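Thread on storing small wooden parts in wicker, after clearing out the Badham toy library shelves over the summer. Mostly notes on sizing, cleaning and what the basket does to the paint.

Start with the inside floor measurement. Sellers quote the rim. On a basket with flared sides the rim figure flatters it, and the floor is what decides whether a single layer of cubes sits flat.

Our shelf bays came from Pacheco and take a basket lengthwise with 8 mm to spare at each end. That is enough to get fingers in. Anything tighter and people drag it out by the rim, and the rim goes first.

Rolled rims hold up better than plaited ones in my experience. The plait catches on sleeves, a strand lifts, someone pulls it. A rolled rim tends to loosen at the join, and you can bind that with waxed thread in ten minutes.

Weave gap matters more than people expect. Cubes are fine in nearly anything. Pegs and dowel offcuts go through an open weave end-on and you find them under the shelving in December.

Cleaning the basket: brush attachment, low suction, along the weave. Then a barely damp cloth, colour-fast, no detergent. Dry it upside down on a rack away from the heater. Wicker dried fast goes brittle and starts to creak when lifted.

Cleaning the cubes: damp cloth, one face at a time, dry immediately. Do not soak. Soaked end grain swells, the arrises go furry and the paint lets go at the corners before anywhere else.

Paint transfer. New painted cubes dropped straight into pale wicker left marks on the floor ridges of two of our baskets. Red was the worst, green next, blue barely at all. I now leave fresh paint 10 days before anything touches wicker.

The marks do not come out. Light sanding took the colour down and also took the surface off the strands, so they grabbed dust from then on. Line the floor with a cut piece of felt if it bothers you. It bothers me slightly.

Sorting is best done on a white cloth. Chips and grubby corners show up against it, and the cubes don't skate about or click. Ours is an old cotton bedspread. I gave up ironing it.

I lay them out spaced apart before they go in, so every top face can be checked under the same light. Red, green and blue are the set colours we kept. Yellow was dropped because the Grilla yellow we had went patchy over the old primer. 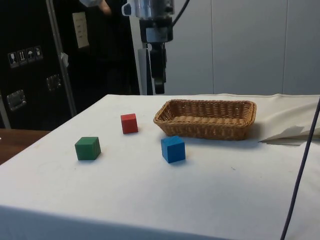 Consuelo Peñalver replied that she'd go to a shallow tray for cubes and save the wicker for soft things, as corners wear through the floor strands first.

Fair on the wear. A tray is easier to wipe too. Against that, a tray slides off a low shelf when a four-year-old leans on it, and the wicker has enough friction to stay put. We use trays for the magnetic sets and nothing else.

On load: our medium baskets are fine to 3 kg. Past that the floor bellies down, the ridges open up and it no longer sits flat on the shelf. If you can see daylight between the ridges, split the set over two baskets.

Labels go on the short end, tied on with cotton tape. Adhesive labels don't stick to a weave and leave a grey residue on the bits they do stick to.

For moving day, pack the cubes separately from the baskets. Fletasar shifted ours full the first time and every basket came off with a dented side. Empty and nested with paper between them, the second load was fine.

Felt-lined test basket goes back on the shelf this arvo. Visitación Vidal has the cutting template for the liners if anyone wants a copy. It is drawn for the medium floor and needs the corners eased for the small.

Contact | © Badham Toy Library Notes | Back to top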